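How to Clear a Shared Worktable and Sort What Is on It

Posted October 27, 2023, by Jadwiga Kaczorowski

Scope

This procedure covers a flat worktable used by several people during a shift, where the usual leftovers are drink bottles, tissue, and thin plastic packaging. It does not cover liquids other than water, sharp items, or anything with a hazard label. For those, use the spill sheet posted at each exit.

We run it at the end of every shift in the Butura building. One table takes 90 seconds once the bin is in position.

What you need

A small lidded bin for the tabletop
A floor container for bottles
One dry cloth and one damp cloth
Spray bottle with table cleaner, 500 ml
A tray for items that are not trash

Step 1. Set the bin

Put the bin on the table near one side, close enough to reach from the middle without leaning. Check that it sits flat and that all of its base is on the tabletop. A bin on the floor takes longer and tissue tends to miss it.

If the table has rounded corners, keep the bin away from them.

Step 2. Pull out what stays

Before throwing anything away, move tools, cables, badges, and notebooks to the tray. Anything black and small gets a second look, as adapters and lens caps have gone out with the trash at both Butura and Ulloa. Do not sort the tray now. It goes to the shelf with the table number on it.

Step 3. Sort by material

Work from the center of the table outward. Take the light items first, then the bottles. Tissue and crumpled plastic move when a bottle rolls into them and end up on the floor.

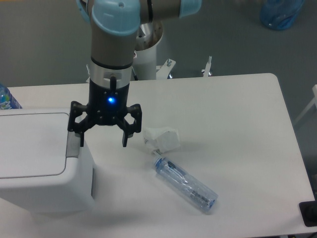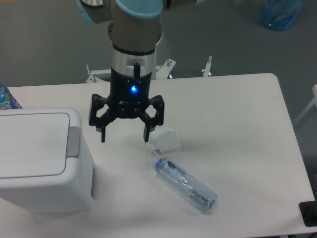

A bottle on its side, with light, crumpled waste close to the cap end.

Tissue goes in the general trash, used or not. Thin clear plastic goes in the plastics stream if it is clean. If it is sticky or has food on it, treat it as general trash. Clear plastic is hard to see on a white top under overhead light, so run a flat hand over the surface at the end of this step.

Step 4. Deal with the bottles

Pick a bottle up by the middle of the body, with the cap end slightly raised. Caps are often only half tightened. Stand it upright, then tighten the cap.

Full or nearly full: return it to the owner if there is a name on it. If not, leave it standing at the back of the table until the next shift.
Partly full: empty it in the sink, then recycle.
Empty: press flat, put the cap back on, recycle. Local rules on caps differ. The Trundier depot takes them on.

Step 5. Wipe down

Dry cloth first, to collect crumbs and lint. Then spray the damp cloth, not the table, and wipe in straight passes from the far edge toward you. Give the edges 2 passes. Trorel cleaner leaves a film if it is applied too heavily, and the film shows on matte tops.

Step 6. Log it

Write the table number and your initials on form 937. If something from the tray is not claimed within a week, it moves to the lost property cabinet. Items left there since May will be cleared out when the cabinet is next full.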